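我把一个星期三献给了 0.67

九月 · 星期三 · 文 / 桌边调参人
分类:机器人 > 软件折腾 > 推动规划

先说结论:规划器没有错,错的是我三个月前随手写下的一个默认值。这种结论写在周报里只占一行,写在博客里可以多占几行,所以我选择博客。

事情是这样的。桌面推动这一套,上层是我自己写的任务脚本,中间用 Florkero 做路径规划,底下的控制循环归 Vekeck 管。三层之间靠一份配置文件维持友谊。上周我把 Florkero 升了一个小版本,更新说明写得很客气,只说“改进了接触前的接近行为”。我读完觉得与我无关,于是它立刻就与我有关了。

症状是探杆走到积木旁边会停下来发呆。不报错,不超时,状态机老老实实写着 APPROACHING,好像在酝酿情绪。我翻日志,一共 2412 行,其中绝大多数是同一句话:目标位姿已更新。目标一直在更新,手臂一直在等目标别再更新,两边都很有礼貌。
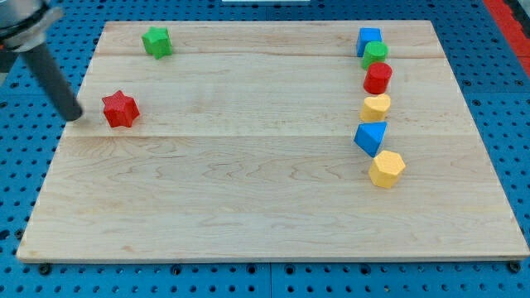 全文 1200 字,预计阅读 4 分钟

卡住最多的是红色六角星。我一开始怀疑感知:木板本身有流动的木纹,还有浅浅的接缝,星形又有那么多角,边缘检测在这种地方什么都干得出来。检测器给星形估朝向的时候,六个角转六十度就和自己重合,于是它在几个等价的角度之间跳来跳去,每一个都算对,每一个都和上一帧不一样。绿色的五角星也有同样的毛病,只是我的脚本把它排在后面,轮不到它出丑。

对称性这件事我早就处理过,至少我以为处理过。代码里有个函数叫 canonical_yaw,专门把角度折回一个基本区间。打开一看,里面写着:

if shape == "hexagon": period = 60

六棱柱有,星形没有。当时大概觉得“星形以后再说”,然后以后就来了。

补上星形的周期之后,朝向稳定了,探杆却还是发呆,只是发呆得更平静。于是轮到控制层。Vekeck 的接近阶段有一个收敛判据,要求目标在一段时间窗口里变化小于阈值。窗口长度是我写的,0.67 秒。为什么是 0.67?提交记录里的说明是“调一下”。感谢过去的我,言简意赅。

旧版 Florkero 发目标的频率低,窗口里凑不出几个样本,判据形同虚设,一路绿灯。新版本发得勤,样本多了,判据第一次真正上岗,然后发现我的阈值比相机噪声还小。也就是说,这套东西之前能跑,靠的是检查从来没有认真检查过。

改法分两步:

一、目标位姿先过一遍低通,角度在单位圆上做平均,别直接平均度数。359 度和 1 度的平均值不是 180 度,这一点我每隔一阵就要重新学一次。

二、阈值改成从噪声估计里算,不再手写。手写的数字会老,而且老得很安静。

顺便重写了排序。原来的脚本按到探杆的距离挑下一块,碰到右边那种排成一串的积木就容易犯傻:推蓝色三棱柱之前,得先想想旁边的黄色六棱柱和黄色心形还在不在原地。现在规划前会给每一块算一条扫掠区域,跟别人重叠的先往后放。算起来不贵,代码倒是多了两百来行,其中一半在处理心形。心形没有我想要的那种对称,凸包又会把它上面的凹口填平,规划器于是认为那里是实心的。我留了个 TODO,读者应该已经知道我的 TODO 是什么命运。

晚上用录好的数据回放了一遍,2976 帧,朝向跳变剩下 2 次,都在探杆挡住积木一部分的时候。这两次我打算交给跟踪器:遮挡时信预测,别信检测。等它写完再贴结果。

另外有人在评论里问为什么不用 Tsoukalas 那套现成的可视化工具。用了,装在 Rustitville 那台机器上,界面很漂亮,目标位姿会画成一个小箭头。箭头抖得厉害的时候,它会自动帮你做平滑显示。所以这个星期三的前半天,我一直看着一个非常稳定的箭头。

平滑显示的开关在设置第二页,默认打开。我已经关了。

标签:位姿估计,状态机,配置文件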